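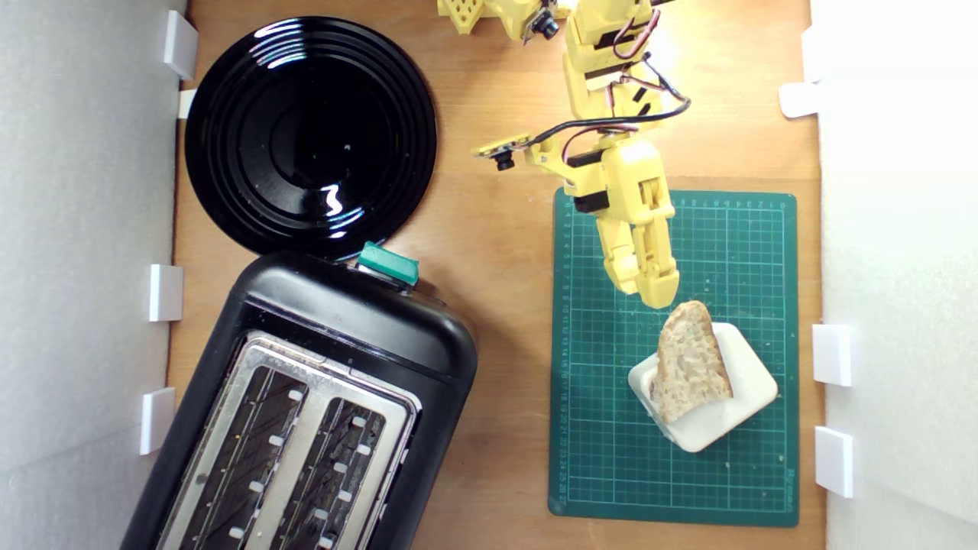

**Demonstration protocol for the toaster task: teleoperation or hand guiding?**

**mxavier_herken**
Posted Jan 20, 2025

Our group at Herken is preparing a demonstration set in which the arm picks up a slice of bread from a stand and places it in a toaster slot. We have recorded 58 episodes by remote control and plan to reach 200 by April. I would appreciate comments on whether hand guiding should be used for the remainder. The approach to the slice remains the slowest portion for our operators.

Maiara Xavier

**cm_chien**

I would advise against changing methods partway through. When an instructor moves the arm by hand, the instructor's fingers enter the camera view, and a policy trained on those images may come to depend on them.

Chih-ming Chien, Mallen

**peeters_lab**

I respectfully disagree. Our laboratory recorded 878 hand-guided episodes of a similar insertion task. We replayed each path with the person out of view and kept only the replay images. Operators learned the method in one afternoon.

**cm_chien**

Replay assumes that the object responds the same way twice. Bread is soft, and a slice leaning on a stand can shift between the first pass and the second. How many replays were discarded?

**peeters_lab**

More than we had hoped. Our parts were rigid, so I concede that the comparison is imperfect.

**tredton_ops**

Before changing methods, please review operator pacing. We asked each operator to pause with the fingers open above the object, then descend in one motion. Please also vary the angle of the stand between episodes.

**mxavier_herken**

Thank you all. We will continue with remote control and adopt the pause. I will run 4 hand-guided episodes separately, with replay, and post the discard count in this thread.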